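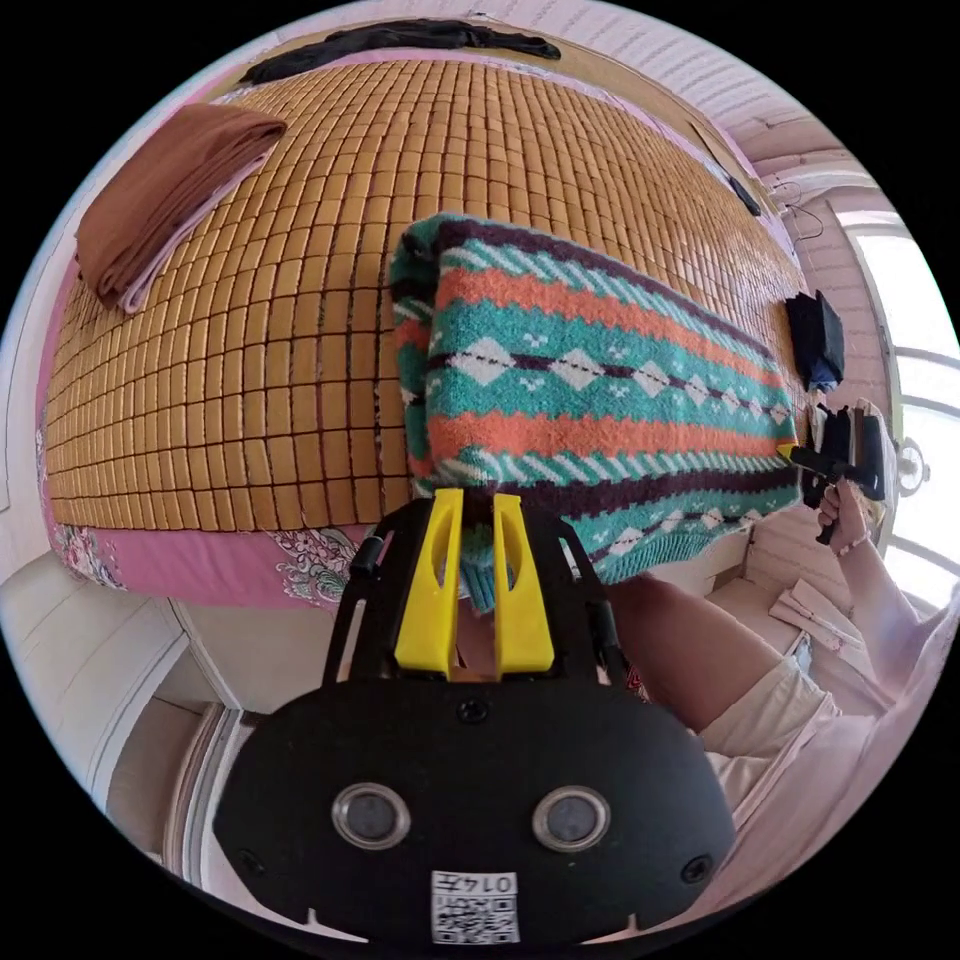 Bornness, 6/12/25

Ticket 3000: Dryer stops six minutes into every cycle
Status: Reopened (third time, it likes the attention)
Unit: Rudeck 500 vented dryer, upstairs closet

Reported problem
Drum turns, heat comes on, everyone is hopeful. At the 6 minute mark it quits and shows E152. The manual lists E151 and E153 and passes over the one in between without comment.

What I tried first
Unplugged it, waited, plugged it back in. Same result. Cleaned the lint screen, which was already clean. Swapped outlets. The dryer was unmoved, in both senses, and I now have a sore back.

Reply from Miscombe Appliance Support
"Please confirm the dryer is plugged in." Confirmed. "Please confirm the door is closed." Confirmed. Ticket closed by Miscombe as resolved. Reopened by me as not resolved.

Second round
Took off the back panel and checked the vent hose. It had a kink in it you could have folded a letter with. Straightened it, ran a timed cycle with two towels, got 11 minutes. Progress of a kind. Knitwear stays out of the machine until this is settled and gets dried flat, as the labels have been asking all along.

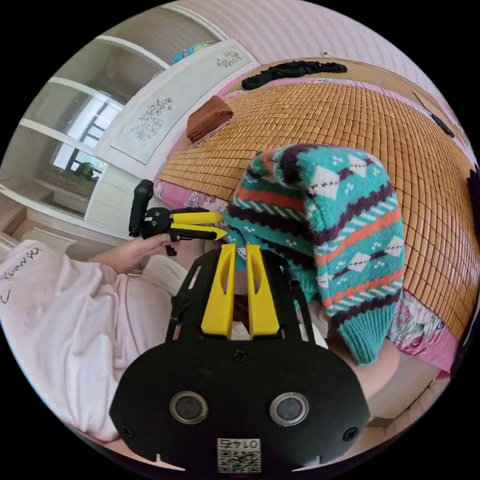
Third round
Pillay Parts sent a replacement thermal cutoff. The first one was for a dishwasher. The second one fit. Put it in, checked the wire clips, pushed the dryer back without crushing the hose again.

Result
Full cycle, no code. Ran another with sheets, also fine. Miscombe has since emailed to ask whether the door is closed.

Leaving this open until I've done a week of laundry. Old cutoff is in a bag on top of the machine if anybody wants it tested.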